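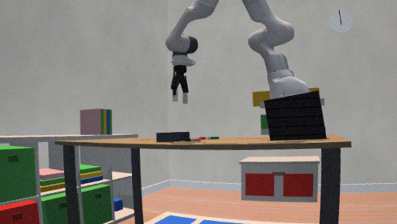
4.2 Coding of holds and crowd response

The study concerns the rest hold in professional wrestling, meaning any hold applied mainly to slow a match, and the response of a live crowd while it is in place. Matches were drawn from cards run by two regional promotions, Shehu Wrestling and Odex Pro, in the towns of Privstead and Duvemberg. The sample contains 238 matches from 28 shows. Each moment of contact between wrestlers was assigned to an open or a closed state. The open state covers a wrestler who reaches for a headlock and has not yet secured it. The closed state begins when the arms or legs of one wrestler fully surround a limb, the neck or the waist of the other. Earlier work by the authors treated the reach and the hold as a single event, and this made it hard to say which of the two the crowd was answering.

Coding was carried out by Nestor Belmonte from the promotions' own recordings. Bohdana Polishchuk coded a second set of 27 matches without access to the first results. Differences between the two sets were mostly found in tag team matches, where the illegal partner often drew noise from the crowd during a hold. These passages were reviewed jointly and marked as mixed. Mixed passages remain in the sample but are left out of the comparison of chinlocks and headlocks in Section 4.4.
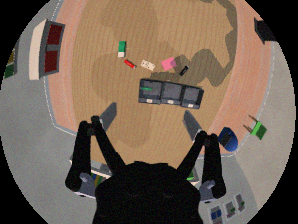

Figure 2. Black gripper over a wooden table, viewed from directly above.

Crowd response was recorded under four headings: silence, general talk, rhythmic clapping and directed chants. Directed chants were further divided by whether they named the wrestler applying the hold or the wrestler caught in it. Booing was entered as a directed chant only when it clearly followed an action in the ring. At Privstead the hard camera stands close to the merchandise tables, and general talk on those recordings is likely to be overstated. A correction was considered and rejected, as the house microphones were moved between shows and no single adjustment would have suited all of them.

The largest show in the sample drew 1,900 people to the Duvemberg fairground hall. Rhythmic clapping on that card usually started in the raised seats and reached ringside late, in several cases after the hold had been broken. Smaller shows did not display this delay. Clapping there tended to begin with the wrestler on the apron or with the manager, and the front rows joined at once. For this reason hall layout is entered as a separate variable in the tables that follow.

Position on the card also mattered. Rest holds in opening matches were met mainly with general talk, while the same holds in main events were more often met with clapping in support of the wrestler being held. Matches placed directly after the intermission behaved like opening matches, whatever the standing of the wrestlers involved. Both promotions changed their running order in September, when the intermission was moved one match later, and the pattern moved with it.

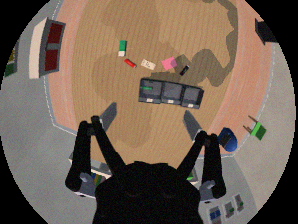

Figure 3. Dark gray three-compartment tray on a tan tabletop.

Title matches require a separate note. Champions applied rest holds more often than challengers, and crowds at both promotions were more patient with a champion known to them from earlier cards. Visiting champions received less patience. The sample is too small to separate the effect of the title from the effect of a familiar face, and no claim is made here about either one alone. The coding sheet was last revised on 24/08/2025 to allow for matches in which the title changed hands by disqualification under local rules.
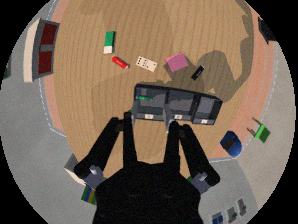

Does a longer rest hold always lose the crowd?

Length alone did not predict silence in this sample. Crowds stayed with long holds when the wrestler being held kept moving toward the ropes, and they turned to general talk during short holds in which neither wrestler changed position.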